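Kidberg Delivery Slip Table, version 2
README and data card

Promised and recorded delivery dates for small naval and coast guard vessels ordered since 2000. 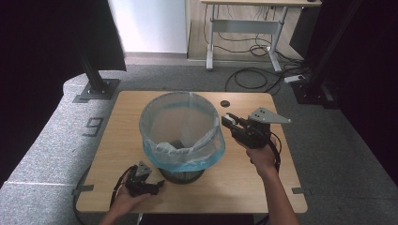

Comment received on version 1: I don't see why anyone needs a spreadsheet to learn that warships are late. Every navy knows it, every yard knows it, and the people who sign the contracts know it best of all. What would help is a column saying whose fault it was.

There is no such column, and there won't be one. We tried it on a handful of vessels and ended up recording who had issued the last press release. The yard blamed design changes, the navy blamed the yard, and the parliamentary answer blamed the supply chain, which never writes in to defend itself. What we can record is what was promised, when it was promised, and what happened to the date afterward. Anyone who wants to assign blame can do it with their own name on the result.

What is in the table

The table has 93 rows, one per vessel. A vessel is included if it was ordered in or after 2000, displaces at least 200 tons by the builder's own figure, and has at least one delivery date published before the keel was laid. The last condition throws out more ships than the other two together. Plenty of yards don't announce a date until the ship is nearly done, and then congratulate themselves on meeting it.

Vessels canceled before launch are kept. Version 1 dropped them, which made the whole table look healthier than it had any right to.

Columns

vessel_id: our own code. Hull numbers get reassigned and ship names change, sometimes between launch and commissioning.

class_name: as used by the buyer. Where the builder uses a different name, it goes in the notes column.

yard: the yard that delivered the vessel. Hulls built in one place and fitted out in another are listed under the second, with the first in notes.

first_promise: the earliest published delivery date we could find. If the source gives only a quarter, we use the last day of it. That favors the yard, and we decided we could live with that.

last_promise: the final date published before delivery. Many people will want to measure delay against this one. Please don't, or at least say that you did.

delivered: the date of the acceptance signature. See the warning below.

status: delivered, canceled, or open.

source_type: contract notice, budget document, yard statement, or press.

notes: free text, uneven, worth reading.

Where the dates come from

Contract notices and budget documents come first. Yard statements are used when nothing better exists, and press reports when even those are missing. The press rows are the weakest part of the table. Trade articles copy each other, and a date that appears in many places usually goes back to one line in one release. We followed each press date to the earliest version we could find and marked the row when the trail ended nowhere.

Gredurex published a full set of build schedules for its patrol vessels and then took the page down. We use saved copies. The company now gives later dates for the same ships and calls them the original ones. Both sets are in the table: the saved dates in first_promise, the newer ones in notes.

Chauvin is the opposite case. The yard's dates are consistent from one document to the next and nearly always met, and we don't fully believe them. Chauvin signs acceptance with a list of outstanding work attached, and in several cases the ship went straight back to the fitting-out berth after the ceremony. By our definition those vessels were delivered on time. By any sailor's definition they were not.

A warning about the delivered column

Acceptance is a legal act. It says little about whether the radar works. Some buyers refuse to sign until sea trials are finished and the defects are fixed, and others sign early because the money has to be spent before the budget year closes. December is crowded in this table, and we doubt that shipyards simply do their best work in winter. If you plot deliveries by month, think about accountants before you think about engineering.

The Paka class shows how bad this gets. The lead ship has a delivery date, a second "final" delivery date, and a commissioning date that falls between them. We use the first signature, as we do everywhere else. Users who leave the Paka ships out will get a tidier chart and should mention the omission.

What the table should not be used for

Ranking yards. The rows per yard are too few and the contracts too different. A yard that builds a proven design for a repeat customer will look better than one building a lead ship, and that tells you about the order book. Someone made a league table from version 1 within days. It was wrong in ways the notes column would have explained.

Forecasting is also a poor idea. The table covers small vessels only — patrol ships, survey ships, a few tenders — and we have seen it quoted in arguments over frigates and submarines. It has nothing to say about either.

Cost. We collected no cost figures. The ones we came across while looking for dates could not be compared with each other.

Changes since version 1

Canceled vessels restored. Quarter-only dates now resolve to the last day instead of the middle. The source_type column was split out of notes. Two Gredurex tugs removed for falling under the tonnage limit; they should never have been included.

Known problems

Several open rows have had no new information for a long time. Open means only that we found neither a delivery nor a cancellation. Some of these ships may be afloat and working under another name.

Corrections are welcome if they come with a document we can read. A correction from a yard's press office is treated like any other yard statement and goes into notes until something better turns up.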